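Folding Day Without the Groaning: Laundry Tips From Our House

I used to let clean clothes sit in a heap until we'd worn our way through it again. Then my neighbor Agata Pace showed me how she does hers, standing up, radio on, finished before the coffee gets cold, and I've been a total convert ever since! Some of these are hers and some I picked up along the way.

Pull things out of the dryer while they're still a bit warm. A quick snap of each shirt (hold it by the shoulders, give it one good crack) saves you so much ironing. If they've gone cold and wrinkled, toss in a damp washcloth and run the dryer for up to 4 minutes more.

Sort before you fold. All the T-shirts, then all the pants, then towels. Your hands get into a rhythm and you'll be amazed how fast the piles grow.

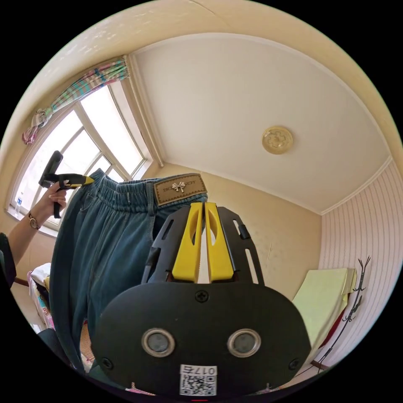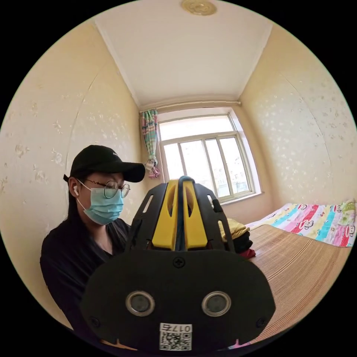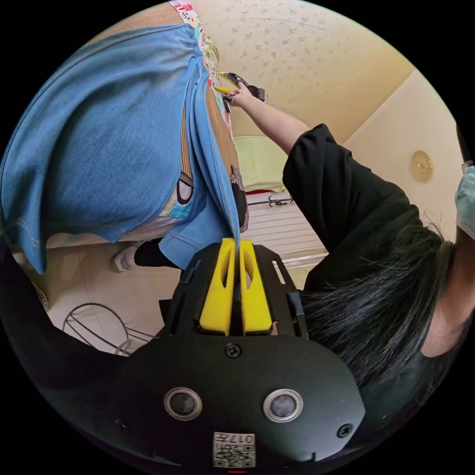
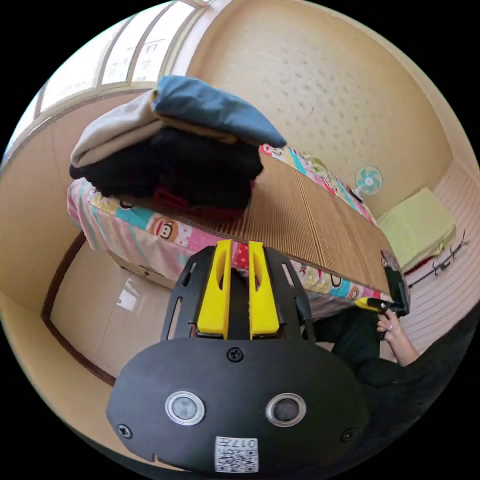

Fold to fit the drawer you have! Mine is shallow, so I fold T-shirts in thirds lengthwise, then in half, then in half again, and stand them on edge like file folders. My cousin Aldo Gentile has deep shelves and just stacks his flat, and that works great too. Cut a piece of cardboard to the width you like and fold around it for the first week or so, until your hands know the size.

Towels: thirds lengthwise, then roll. They look like a fancy hotel and they fit in that awkward cabinet over the washer.

Sweaters never go on hangers at my house. Those shoulder bumps are so hard to get out! Fold the arms across the back, fold once across the middle, and keep the heavy ones at the bottom.

Fitted sheets, okay. Tuck the corners into each other, lay the whole thing on the bed, fold the curvy edges in until you've got a rectangle, and call it good. Then slide the set into its own pillowcase so you can grab the lot at bedtime.

Socks get paired last, in front of a show. The odd ones live in a jar by the washer, and every September I go through it and turn the leftovers into dust rags.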